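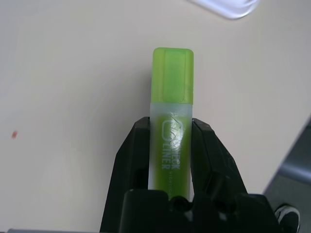 Aiguo Hou perguntou, depois de ler a primeira versão desta página, se vale a pena sublinhar um texto quando depois fica tudo verde e não se encontra mais nada. Comigo aconteceu a mesma coisa durante muito tempo. Escrevo aqui a maneira como trabalho agora, com um só marcador, de tampa verde-lima.

Como sublinhar um texto de estudo sem estragar a página

O que é preciso
Um marcador fluorescente de ponta chanfrada
Um lápis macio
Uma régua curta
Uma folha de rascunho do mesmo papel, ou parecido
O texto (o meu exemplo é um manual de 174 páginas)

1. Experimentar o papel
Faça um traço na folha de rascunho e espere. Depois vire a folha. Se a cor passou para o outro lado, o papel é fino demais para este marcador e é melhor sublinhar só com lápis. No caderno Lillel de 70 gramas a tinta passava um pouco, no de 100 gramas não passava. Se o seu livro está impresso dos dois lados, este teste é importante.

2. Ler primeiro sem marcador
Leia a secção inteira com a tampa fechada. Na segunda leitura faça com o lápis um pequeno ponto na margem, ao lado das linhas que respondem ao título. Não sublinhe ainda. Eu costumo deixar passar um dia entre o lápis e a cor, mas isto é hábito meu e não é obrigatório.

3. Escolher
Volte aos pontos de lápis e apague os que repetem a mesma ideia. Na minha experiência ficam quatro por página, às vezes menos. Uma definição merece cor. Um exemplo normalmente não merece, basta uma letra E na margem.

4. Fazer o traço
Encoste o lado largo da ponta ao papel, sem carregar. Puxe da esquerda para a direita numa só passagem, com velocidade igual. Quando se pára no meio da linha, forma-se uma mancha mais escura. Para linhas compridas use a régua, mas limpe a borda dela com um pano depois de cada traço – senão a tinta vai para a linha seguinte.

Sobre texto escrito à mão é preciso mais cuidado. A esferográfica deve secar bem antes. Com impressão a jacto de tinta as letras podem borrar, por isso teste primeiro numa palavra sem importância.

5. Guardar
Feche a tampa até ouvir o clique. Eu guardo os marcadores deitados na caixa, assim a tinta não fica toda para um lado. Se a ponta apanhou pó de lápis, risque num papel branco até a cor sair limpa outra vez.

Se a ponta estiver seca
Deixe o marcador fechado, com a ponta para baixo, durante uma noite. Se de manhã ainda risca às falhas, a tinta já deve estar no fim. Água na ponta eu não aconselho: a cor fica fraca e o papel enruga.

Para rever
Na véspera do exame leia só as partes verdes, em voz alta. Se uma frase sozinha não faz sentido, falta sublinhar alguma palavra antes dela – o mais comum é faltar o sujeito.

Pesquisar nesta página... Procurar

Este sítio utiliza cookies para melhorar a sua visita. Aceitar | Saber mais

© Pluston – Papelaria e Estudo | Contacto | Voltar ao topo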